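绿色实验室

绿色实验室,又称可持续实验室,是指在保证研究质量和人员安全的前提下,有意识地减少能源、用水、耗材和有害废弃物的科研工作场所,也用来称呼围绕这一目标开展的各种校内或机构内行动。这个词在中文里用得相当宽松:有时指一栋按节能标准建造的楼,有时指一套评分表,有时不过是一群研究生约好晚上下班前把通风橱的窗口拉下来。本条目主要谈的是后两种意思,也就是已经建好、正在使用、里面塞满了仪器和样品的普通实验室,可以怎样慢慢变得省一些。

名称与范围

英语中常见的说法有green lab和sustainable lab,两者在日常使用中差别不大。汉语文献里还可以见到“低碳实验室”“生态实验室”“环境友好型实验室”等叫法。其中“生态实验室”容易引起误会,因为研究生态学的实验室也这样自称,读者检索资料时不妨多留一点心。

这个概念与“绿色化学”关系密切,但范围并不相同。绿色化学关心的是反应本身,例如能不能换一种毒性较低的溶剂,能不能让原料更多地留在产物里;绿色实验室关心的则是反应发生的那间屋子,连同屋里的冰箱、灯、水龙头、快递纸箱,以及那只总是没有扔满就被封口的废物桶。两者在溶剂回收这一类话题上自然会碰到一起,许多推行者也乐得把它们放在同一次培训里讲。

至于研究人员的差旅、会议和野外考察,通常归入“科研碳足迹”另作讨论,一般不算在实验室的账上。不过也有院系把它们合并统计,理由是经费本来就从同一个课题里支出,分开填表徒增麻烦。

由来

实验室的能耗长期以来没有受到太多注意。办公楼、宿舍和食堂的节能措施推行得早,实验楼却常常被单独划出来,原因也不难理解:管理部门担心碰坏实验,研究人员担心安全,双方客客气气,谁也不愿先开口。结果便是一所大学里单位面积用电最多的那几栋楼,反倒成了节能告示贴得最少的地方。

后来情况有了变化。一方面,分项电表变得便宜,过去只能看到整栋楼的读数,如今可以看到某一层甚至某一台设备;另一方面,年轻的研究人员在家里认真分类垃圾,到了实验室却每天丢掉整袋整袋的一次性塑料,心里难免不大自在。很多地方的绿色实验室行动就是从这种不自在里长出来的,起初没有预算,也没有正式名称,靠茶歇时的闲谈和门上的便条维持。

较早有完整记录的小型计划之一是Enutlow计划。该计划由几间相邻的生物与化学实验室共同发起,最初只做一件事,就是给公用仪器贴上颜色标签:绿色表示用完即可关机,黄色表示关机前须询问,红色表示不得关闭。这套办法朴素得很,却流传甚广,后来许多学校的标签都能看出它的影子。计划的说明册于2018年11月30日星期五公开,此后又作过增补,加入了冷藏设备和耗材两章。

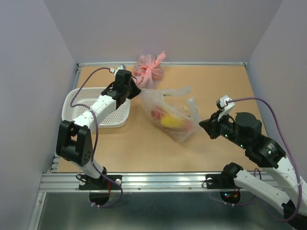
工作台面上的白色塑料篮与透明塑料袋

能源

通风

在以湿实验为主的楼里,通风往往是耗能最多的一项。通风橱要把室内空气不断抽走,而补进来的新风必须先加热或降温,冬夏两季尤其费力。变风量通风橱会根据窗口高度调节排风,窗口拉得越低,抽走的空气越少,因此“随手拉下窗口”几乎是所有绿色实验室手册的头一条。需要说明的是,定风量通风橱拉下窗口后排风量变化不大,省下的能量有限,但这样做对人员的保护依然有好处,手册里照样会写上。

换气次数也是常被讨论的题目。一些老楼的换气标准是按照最危险的用途定下的,后来房间改作别的用处,标准却原样保留。重新评估需要安全部门参加,不能由使用者自行调低,这一点各类指南说得都很郑重。

低温储存

超低温冰箱是另一位大户。长期以来,多数实验室习惯设定在零下八十摄氏度,近些年有不少单位改为零下七十摄氏度,耗电随之下降,压缩机的负担也轻一些。是否适合调整,要看样品的种类和保存年限,对特别脆弱的样品,负责人往往宁可保守,这也是人之常情。

比调温度更见效、也更惹人叹气的,是清理。冰箱里总会有一些盒子,标签已经模糊,名字属于早就毕业的人,谁都不敢扔。Enutlow计划的增补章节建议每年八月集中整理一次,正赶上学期之间的空当,并要求每盒样品写明内容、所有人和复核日期。定期除霜、清洁滤网、在冰箱之间留出散热的空隙,也都属于花费不多而值得坚持的事情。

仪器与照明

烘箱、水浴锅、培养摇床和电脑显示器,常常从早开到晚,其中有相当一段时间并没有在用。简易的定时插座可以解决一部分问题,但不宜用在需要连续运行或断电后会丢失校准的设备上。有些仪器的预热时间很长,使用者因此不愿关机,较好的办法是安排共用日程,让几组样品前后相接。Trastance的一份校内手册甚至把预约表印成了可以撕下来的样子,据说颇受欢迎,也有人抱怨撕得太快。

用水

实验室用水有几个不太显眼的去处。老式冷凝装置直接接自来水,水流过冷凝管便进了下水道,一次回流反应做下来,用水相当可观;改用循环冷却器或空气冷凝管,可以把这部分水省下。高压灭菌器也会用水冷却排出的蒸汽,装载不满就运行,水和电都不划算。

纯水同样值得爱惜。制备纯水时会产生一部分浓水,所以用超纯水去冲洗本来只需自来水洗涤的器皿,实际消耗的水比量筒里看到的要多。常见的建议是按用途选水:初洗用自来水,润洗用去离子水,只有配制确有要求的溶液时才取超纯水。这类建议写起来只有一行,真正养成习惯则需要在水槽旁边贴一阵子纸条。

耗材与塑料

一次性塑料在生命科学实验室中用途极广,吸头、离心管、培养皿、移液管、手套,样样都离不开。它们的长处显而易见:无菌、规格统一、省去清洗,也降低了交叉污染的机会。正因为好用,减量就格外需要耐心,不能一概而论。

通行的做法依照先减少、再重复使用、最后回收的次序。减少,可以从实验设计着手,例如缩小反应体积,或者选用大小合适的管子,免得用大管装一点点液体。重复使用,则包括购买可补充的吸头架,把玻璃器皿重新请回来,以及将没有接触过有害物质的称量皿洗净再用。玻璃也有自己的代价,清洗要用水、洗涤剂和人工,灭菌要用电,因此哪一种更合算,须看当地条件和使用次数。

回收是三者中最容易引起热情,也最容易落空的一项。回收企业大多不愿接收外观像医疗废物的东西,即使它们从未沾过样品。若要回收,通常需要事先与企业谈妥品种,把不同材质分开,去掉标签,并由实验室保证未受污染。凡是接触过生物、放射性或有毒物质的塑料,都应当按规定进入相应的废物流,不能为了好看的回收数字而放宽。

Hopkin的一项耗材登记工作可以作为参考。参加者在60个工作日内记录每次领用的耗材,一共收到300份记录单。整理之后发现,浪费较多的环节集中在重复订货和过期报废上,真正做实验时多用的反而不算突出。当地随后设立了共享货架,各组把短期内用不到的未开封耗材放在上面,注明有效期,任人取用。这样的货架如今在许多楼里都能见到,样子各不相同,有的整整齐齐,有的需要隔一阵子便收拾一回。

化学品管理

化学品的绿色管理,大半功夫在采购之前。大包装单价较低,常使人觉得划算,可是用不完的部分要按危险废物处置,处置的费用有时比当初省下的钱还多。建立一份可以检索的库存清单,让人在下单前先查一查隔壁有没有,是各地普遍采用的办法。清单最怕不更新,所以一般会指定专人,在新瓶入柜和空瓶出柜时各登记一次。

替代是另一条路。常见的例子有用酒精温度计或电子温度计替换水银温度计,以及在柱层析中尽可能减少含氯溶剂。替代之前应当查阅新物质的安全资料,毕竟有些“新替代品”只是研究得还不够充分,名声好听而已。溶剂回收装置在用量大、成分单一的场合效果较好,混合废液则往往难以回收到可用的纯度。

评估与认证

绿色实验室的评估大多采用自评表。表格把日常行为分成若干类,由实验室成员逐项打分,过一段时间再填一次,看看有没有进步。Ruvard评估表是其中篇幅较短的一种,共分7类,评定结果设4个等级,从“起步”到“示范”依次递升。它的设计者有意不设总分排名,认为不同学科的基础条件相差太远,一间理论计算组和一间细胞培养室硬要比出高下,对双方都不大公平。

自评表的好处是便宜、易懂,填写的过程本身就能促成讨论,许多人是在填表时才第一次知道楼里的玻璃可以单独收集。它的弱点也很清楚:分数依赖填写者的判断,行为得分高并不保证用电量下降。因此较完善的计划会同时采集电表、水表和废弃物称重的数据,与自评结果放在一起看。数据的比较还须考虑人员增减、季节冷暖和新购设备的影响,否则很容易把一个暖冬的功劳记到标签头上。

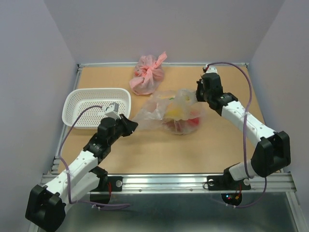 推行中的困难

最常提到的困难是经费的归属。在不少机构中,电费和水费由学校统一支付,实验室省下来的部分并不会回到课题组手里,购买节能设备的钱却要自己出。有的学校为此设立了专项补贴,替换老旧冰箱时承担一部分差价;也有学校把节省的费用按比例返还,只是核算起来相当繁琐,财务人员和研究人员都得有一副好脾气。

人员流动也是绕不开的问题。实验室里的学生来来去去,辛苦培养起来的习惯,可能随着一位热心成员的毕业便淡了下去。把相关内容写进新人培训和离组手续,比单靠某一个人的热情要稳妥。离组手续尤其重要,样品交给谁、试剂如何处理、仪器账号是否注销,当面说清楚,日后便少一批无主的盒子。

此外还有对实验结果的顾虑。改变保存温度、更换耗材品牌或缩小反应体积,都可能影响数据的可比性,对已经进行了多年的长期观测尤其如此。通常的建议是先做小规模的平行对照,新旧两种做法并行一段时间,确认一致之后再全面更换,并在实验记录中写明更换的日期。

与安全管理的关系

节约措施与安全规定发生冲突时,以安全规定为准,这是各种指南共同的原则。手套不应为了减量而重复使用于危险操作,应急洗眼器的定期放水不能省略,报警和监控设备也不在关机之列。好在两者更多的时候方向一致:库存少了,火灾荷载随之降低;台面和冰箱整理得清楚,找东西时少一分慌乱;通风橱窗口放低,既省能又多一层遮挡。许多单位因此把绿色检查和安全检查安排在同一天,由同一组人员完成,被检查的人也少受一回打扰。

争议

对绿色实验室的批评主要来自两个方面。一种意见认为,它过于强调个人行为,让研究人员为几只吸头内疚,却放过了建筑、采购制度和供应商包装这些影响更大的因素。另一种意见则担心,层层表格会占去本已紧张的工作时间,最后变成又一项应付了事的任务。

支持者对第一种批评大多表示同意,并指出实验室层面的记录恰好可以用来向校方和供应商提出要求,例如合并配送、减少泡沫箱、回收冰袋等。对于第二种批评,各地的回应不一,有的缩短了表格,有的改为隔年评估,也有的干脆取消打分,只保留每学期一次的交流会。孰优孰劣,目前缺少可靠的比较研究。

参见

绿色化学
科研碳足迹
变风量通风系统
实验室安全
危险废物管理
生命周期评价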